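Section 4: Adding someone to your Jivstead health plan

So you have your own cover up and running, and now you'd like to bring in a partner, a child or a parent who lives with you. Lovely! This section takes you through it from start to finish. It looks long on paper, but most people get it done over a cup of tea, and you can stop and come back whenever you like (the portal keeps your half-finished form for you).

Before you begin

Have these close by:

Your member number, printed on the front of your Jivstead card
The full name and date of birth of the person you are adding, spelt as they are on their passport or birth certificate
The name of their GP surgery
Your bank details, if you pay monthly and want to change the account at the same time

Note: If your plan came to you through your employer, please speak to them first. Some firms in the Piltolby scheme allow family members all year, and others only open the list in January.

Adding the person

1. Sign in to the member portal and choose My Plan from the menu on the left. If you see My Quotes and nothing else, your plan hasn't started yet, and you'll need to wait for your welcome letter.

2. Choose People on this plan, then Add a person.

3. Type in their details. Do take your time over the date of birth. It sets the price, and putting it right later means sending us a form by post.

4. Pick their level of cover. You can give them the same level as yours or a different one. Plenty of families have the parents on Agbenyega Full and the children on Agbenyega Basic, and that works perfectly well.

5. Answer the health questions. There are two pages of them. Please answer for the person you are adding and not for yourself (it happens more often than you'd think, and we'd hate you to have to do it twice!).

Caution: Please don't leave out an old illness or injury because it seems too small to mention. A bad knee from years ago still counts. If it comes to light during a claim, we may have to turn that claim down, and that is a miserable phone call for everybody.

6. Choose an excess. This is the part of each claim that you pay yourself, and it starts at £100. A higher excess brings the monthly price down, but do pick a sum you could find without worry in a bad month.

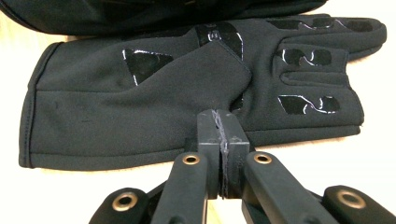 Black fleece glove with glossy grip patches.

7. Look over the summary page. You'll see the new yearly price for everybody together. As a guide, two adults on Agbenyega Full with the lowest excess would pay £1,259 a year on the prices in force from 25th May.

8. If you're happy, tick the box to say the answers are true and press Confirm. If you're not, press Save for later, and nothing at all will change on your plan.

After you confirm

You'll get an email with a reference number, so do keep it somewhere safe. The new card follows by post. Cover for the new person begins on the date shown in that email and not on the day you filled in the form, so please don't book any treatment for them before then.

Note: Dental and eye care are run for us by Gerkow and have a form of their own. Adding someone here does not add them there. Go to My Plan, then Extras, and repeat steps 2 and 3.

If something goes wrong

The page says "Person already exists". They may have been on a plan with us before. Choose Link an old record and type in their date of birth.

The price looks too high. Go back to step 3 and check the year of birth first, then the excess.

You'd rather talk it through. Ring the number on the back of your card and ask for the family desk, where Kevin Mulligan and his team can fill in the form with you over the phone. Have your member number ready when you call.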